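Summer Progress Report to the Vatier Fund
Hodosgate Student Robotics Club, Household Tasks Project
August 2024

Dear friends at the Vatier Fund,

Thank you, first of all, for your patience. We promised you this report at the end of June, and then the summer session got going and the evenings filled up the way they do. We have a good deal to tell you, and most of it is happy news, so please settle in with a cup of something.

As you may remember from our application, the students wanted to teach a two-armed robot to help with laundry. They voted for it over sorting recycling and setting a table (setting a table came very close, and there is still some grumbling). We have 26 students signed up this year, from both Stockdale and Ondley, and the mix of the two schools has been one of the nicest parts of the whole project. They sit together at lunch now, which they certainly did not in the first week!

Where the money has gone

Your grant was $2,200, and we have spent all but $508 of it. The biggest share went to replacement motors and cables, which wear out faster than any of us had budgeted for. The rest covered fasteners, printed parts, van fuel from Ondley and a secondhand monitor for the practice room. We would like to hold the remaining money for fall, when we expect to need at least one more motor, and we hope that is all right with you.

Picking up from the basket

We started with soft toys because they are forgiving. A shirt can fold up on itself in a hundred ways, and the students needed something they could learn to grab before they took on sleeves. The driving is done by a student at the controls, and every try is recorded so that the programming group can use it later. Reaching down over the rim without bumping it took the Stockdale group most of two weeks, and they were very proud when they had a routine they could hand over to the younger ones. The black-and-white toy has been a favorite for practice, as the fur gives the gripper plenty to press against.

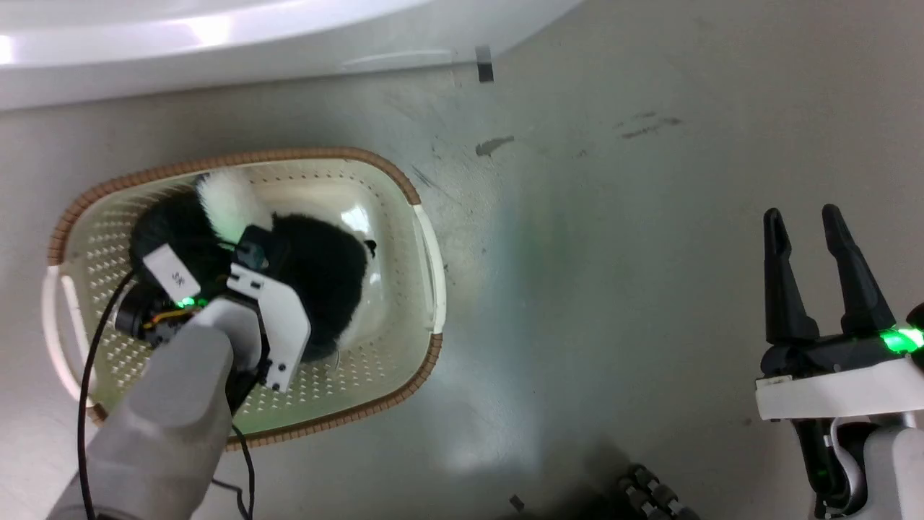 Working at the washing machine

Once the basket work felt steady, the students moved on to the washer, and I will admit that this part has been slower. The drum opening looks generous until you have to get an arm lined up with it. The basket goes on the floor right in front of the machine, and the students spent a long afternoon arguing over how far forward it ought to sit. They also decided to practice with the door already wide open, and to save opening and closing it for the fall. I think that was a wise choice, and they came to it on their own.

Part of the exercise is telling things apart inside the drum. A penguin with a white belly shows up nicely against the steel, while dark fabric toward the back is much harder to judge from the wrist camera. The programming group has asked for better lighting, and we are looking into a clip-on lamp.

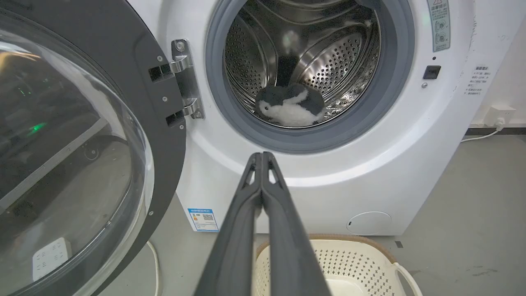
What has been hard

Scheduling, mostly. We planned for 30 practice sessions and lost several to the heat and to one very stubborn power supply. Some of our newer members also found the waiting difficult, as only one person can drive at a time. We now pair each driver with a student who keeps the logbook, and the afternoons have been calmer for it.

Plans for the fall

The students would like to try towels next, then socks, and to run an open evening at Hodosgate where families can watch. You would be most welcome, and we will send the date as soon as the room is confirmed. We will also send the full list of receipts with our next letter.

With warm thanks from all of us,
The Hodosgate Student Robotics Club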